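## 6. Clearing and resetting a shared worktable

This section covers the worktable at the end of a session, when the laptop, mouse and phones are to be put away and the surface left ready for the next user. It applies to all Boltano tables fitted with the brown cover. For tables with the Bakora glass top, see section 7.

### 6.1 Before you start

- Save all open work and shut the laptop down fully. Sleep mode is not enough.
- Have the wire-mesh basket ready. The Fitinitz basket supplied with the table is 431 mm long and must not be replaced with a solid-sided tray.
- Wipe hands dry.

**Caution:** Do not put a phone in the basket while it is on charge. Unplug the lead at the phone end first, then at the socket.

### 6.2 Laptop

1. Unplug the charger and any memory sticks.
2. Close the lid. Check that no pen or paper clip has been left on the keys.
3. Lay the laptop flat with the lid facing up. Do not stand it on its edge.
4. Leave a gap of at least 70 mm between the laptop and the table edge.

**Note:** A laptop that has been under heavy use should be left for ten minutes before anything is placed next to its vents.

### 6.3 Mouse and mouse pad

1. Place the pad to the right of the laptop. Left-handed users may reverse this, but must return it at the end of the session.
2. Set the mouse near the middle of the pad.
3. If the mouse is wireless and has a switch on its underside, turn it off.

The pad need not be square to the table. It must lie flat, with no cable beneath it.

### 6.4 Phones

1. Remove loose items from the table before handling any phone.
2. Move phones one at a time where a single person is clearing. Hold each by its long sides, clear of the screen.
3. Place each phone in the basket on its edge, with the screens facing the same way.
4. Leave cases on. A coloured case helps the owner find the right phone.
5. Do not load the basket beyond 600 g.

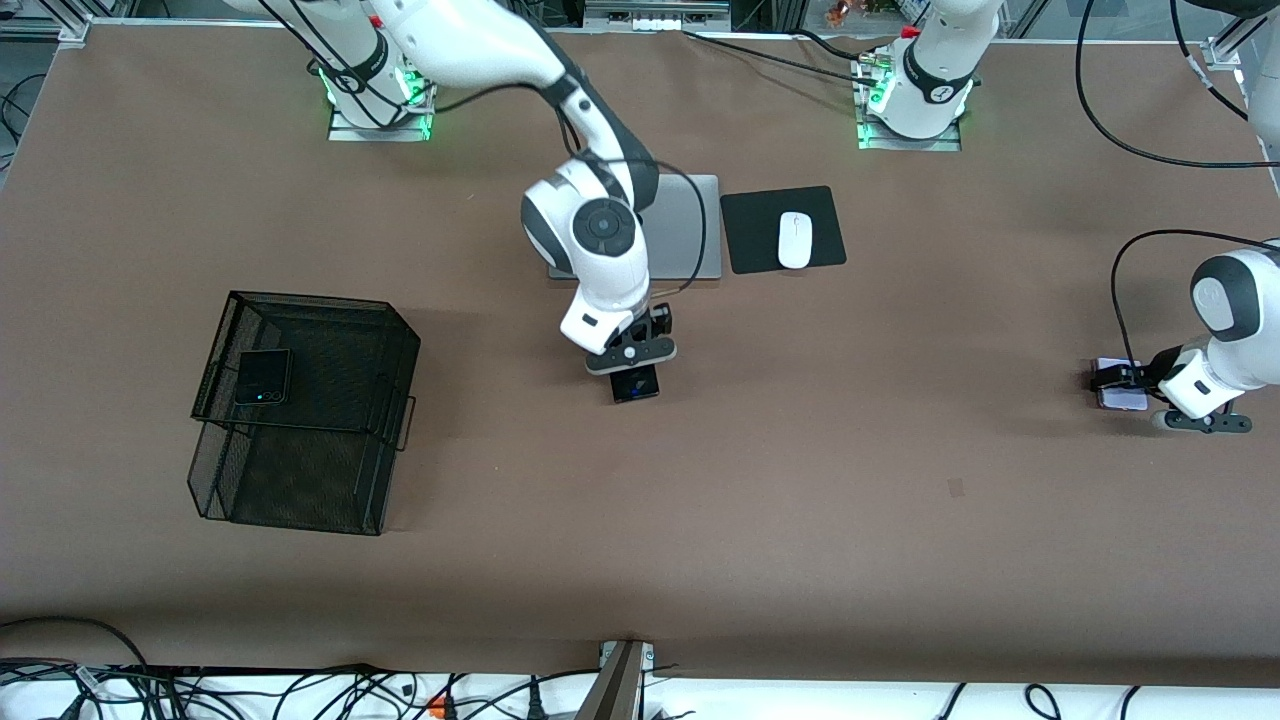

### 6.5 Final check

1. Look over the cover for crumbs, screws and SIM trays. Brush off towards the front edge.
2. Check that cables crossing the table run behind the mouse pad and do not pass over the laptop lid.
3. Enter the table number and the number of phones in the log.

**Caution:** Do not clean the brown cover with spirit-based wipes. Use a damp cloth only.

Replacement covers are ordered from Sezer under part number 49. Queries on this section go to Berkay Avcı.

Section last revised July 2019.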